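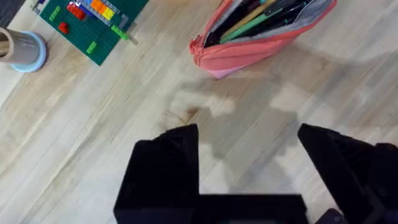 Yurani Condori asked after the last open day whether the arms were following a recording, or whether they would have coped if she had moved the pencil case. It's the question we get most, so it goes first.

They weren't following a recording. In the first part of the demonstration a person is driving the arms from a pair of handles. In the second part a program called Nallon is driving, and it works from what the cameras see at that moment. You're welcome to ask the presenter to shift an object between attempts. Sometimes Nallon copes and sometimes it closes on thin air. We don't rehearse until it looks perfect, so expect to see both.

What is the Nuson open day?

It's an afternoon when our Gulville workshop is open to anyone who would like to see the manipulation bench running. Nuson is a small group and the bench is where most of our work happens. The next open day is in January. Doors open at 1 pm and close at 4.

How long is a demonstration?

Each one runs for 70 minutes, including time for questions. You can leave partway through if you need to, but please don't join one that has already started. The room is narrow and latecomers have to squeeze past the operator.

Do I need to book?

Yes, for the demonstration. No, if you only want to look at the posters in the front room and have a cup of tea. Booking is free. If your plans change, please cancel using the link in your confirmation email so the spot goes to someone on the waiting list.

What will I see the robots do?

Tabletop work with ordinary things: picking up a pouch, moving it, putting it down, sorting stationery, working next to toy bricks and blocks without knocking them over. The tasks are small and fairly slow. Visitors who have seen videos of factory robots are sometimes surprised by the pace.

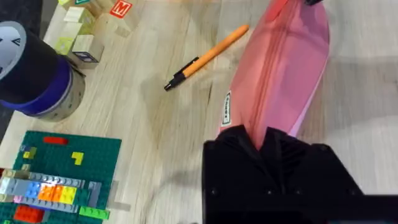
Gripper holding a pink zippered pouch, with an orange pen on the tabletop beside it.

Why pencil cases?

Soft things are hard. A brick keeps its shape when you squeeze it, so the program can work out where the edges will be. A fabric pouch sags and folds, and where it gives depends on what's inside. Fredy Salazar, who runs the afternoon demonstrations, usually lets a few visitors try the handles on the same task, and most people need several goes before they get a decent grip.

Can I drive the arms myself?

Usually, yes. There's time for about 5 people per session. Names are drawn at the start from those who put their hand up. You need to be able to reach both handles while seated, and the chair height can be adjusted. If you use a wheelchair, the chair comes out altogether and you can roll straight up to the handles.

Is it suitable for kids?

Kids are welcome with an adult. Those under eight tend to get restless in the second half, when there's more talking. Prams fit in the front room but not in the bench room. School groups should write to Marjatta Toivonen before booking, as we prefer to run a separate session for them.

How close can we stand?

Behind the yellow tape on the floor of the bench room. Please don't reach over the table, even when the arms look idle. An arm that has stopped may only be waiting for its next instruction. The operator has a stop button and will use it if anyone leans in. 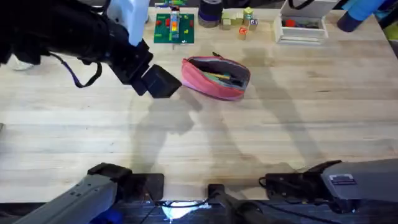 If you want to look at something on the table up close, ask. The operator will cut power to the motors and tell you when it's fine to step forward. The arms can settle a little when the power goes off, so wait for the word before you move.

Does the layout stay the same all afternoon?

No. Things get moved between attempts, partly on purpose and partly because an arm has nudged them. A program that has only ever seen a pouch in one place isn't much use. If you come to two sessions you'll probably find the table looking different.

What are the two arms for? Wouldn't one do?

One is enough for a lot of picking up. The second becomes useful when something has to be steadied, turned or handed across, and opening a zipper is the usual case – one gripper holds the end, the other pulls. Both arms work over the same surface, so they have to be kept from colliding, and quite a bit of our effort goes there. Each arm is anchored by its own black mounting plate, with a post standing between the two, and it's worth looking at that part of the bench if you're thinking of building something similar. The distance between the arms decides how much of the table both can reach. We got it wrong on our first bench and had to redrill.
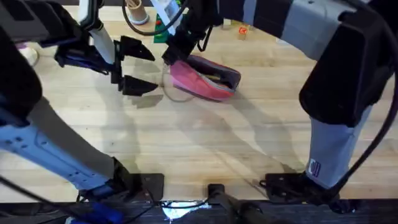 People building their own setups ask about the mounting more than anything else, and Percy Mosquera is the one to talk to. He'll have the drawings out in the front room. He can also talk about cable routing, which has given us more trouble than the motors. Look at the long black cable hanging down past the elbow of the right arm and you'll get an idea of what he has to plan around – it needs enough slack for the full reach of the arm and not so much that it drags on things.

Can I take photos or video?

Photos and video of the bench are fine, without flash. Flash upsets the cameras Nallon relies on. Please ask before including other visitors.

How do I get there?

The 47 bus from Vaughan stops at the end of our street. Parking is limited to the side lane and fills up early. Bikes can be locked to the rail by the roller door.

Is there anything to eat?

Tea, coffee and biscuits in the front room. No food or drink in the bench room, please.

Who do I contact with another question?

Heriberto Henao looks after bookings and access requests. Reply to your confirmation email and it will reach him.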